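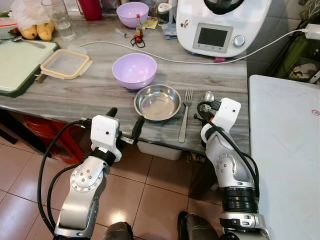 4.2 Grip on carpet

We were delighted by how much the tyres mattered! Honorato and Sakamoto ran the Stavora chassis for 643 laps of the Stumham club track, swapping only the rubber between runs, and the soft Hudis set came out ahead in every session held in June. Figure 3 plots lap time against tyre wear for both compounds.

Figure 3. Lap time and tyre wear, soft and hard compounds, 1/24 scale four-wheel drive, 2 cells.

The shape of the soft curve is lovely – a quick drop while the tyre scrubs in, then a long flat stretch where the car simply behaves. The hard set never settled in the same way, and its drivers kept turning in early at the far hairpin to make up for it. We had expected the lighter Holanda body to hide some of this difference, but the gap stayed put with either shell fitted.

Nine drivers took part, most of them new to this scale. Their steering trims were left alone between runs, so some of the spread in the hard-tyre data may come from the radio (see Section 5).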